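Saturday, late morning, notebook 2

Picking up the intro course question again, the one I keep bringing up at lunch: why do so many people sign up for the second programming class and then vanish before the first big assignment is due? I finally have the old sheets from Ekarance in one place, so I can at least stop waving my hands about it.

**What I've got**

The Ekarance export covers 260 students who finished the first course. Of those, 200 registered for the follow-up. Good number! I was expecting a lot worse, and I think we've all been blaming the wrong step. People want to go on. They put their names down, they show up (the sign-in sheets look healthy for a while), and then the submissions dry up.

One annoyance: the export treats "dropped" and "switched section" as the same code, so anyone who moved from the morning section to the evening one looks like they quit. I spent most of an hour being very excited about a huge March dip before I spotted that. The dip is a timetable change. Crossed it out on the previous page, please ignore the arrow.

**The language switch idea**

My pet theory going in was the language change. First course is all in the friendly notebook environment, second one drops you into a terminal and a compiler with hardly a word of warning. The Peeters notes from the old curriculum review say the same thing, a bit more politely. So I went through the help forum posts and tagged them by hand, almost 200 before my eyes gave out. My tags:

- setup and install trouble
- compiler errors they can't read
- "I understand it but can't start"
- pointers, of course
- everything else (lots of deadline begging)

Setup was the biggest pile by far, and I hadn't seen that coming. Pointers were small! I think by the time pointers arrive, the people who would have struggled with them are already gone, so that tag doesn't tell us much either way. The "can't start" pile is the one I'd like someone else to re-tag, as I was getting generous toward the end and throwing anything gloomy in there.

**Tollora run**

Tried the new grading sandbox, Tollora, on last term's submissions to see whether the early failures were real failures or just a broken path on the student's machine. It mostly worked. It choked on anything with a space in the folder name, so I renamed those and ran them again. Quite a few of the zero scores compile fine once the header is where it should be — which is a bit painful to look at, knowing those students saw a big red zero and nothing else.

I want the error page to say what was missing, in plain words, near the top. Rerasel did it that way and I still like their layout better than ours.

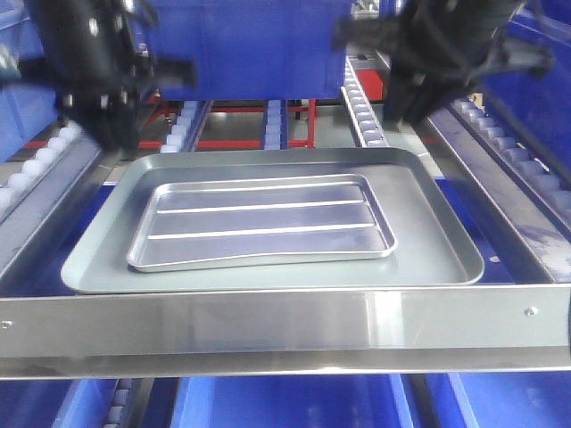 **To do next**

- Fix the dropped/switched code in the export script, then redo the chart from scratch
- Ask for a second person on the forum tags, blind to mine
- Rerun Tollora with the space-in-folder-name bug patched instead of renaming by hand
- Find out whether the evening section had the same setup handout (I have a feeling it was an older one)
- Draft a one-page install guide and try it on a clean laptop

I'd hold off on showing any of this upstairs until the first item is done. The chart on the shared drive is still the wrong one, I've put OLD in the file name.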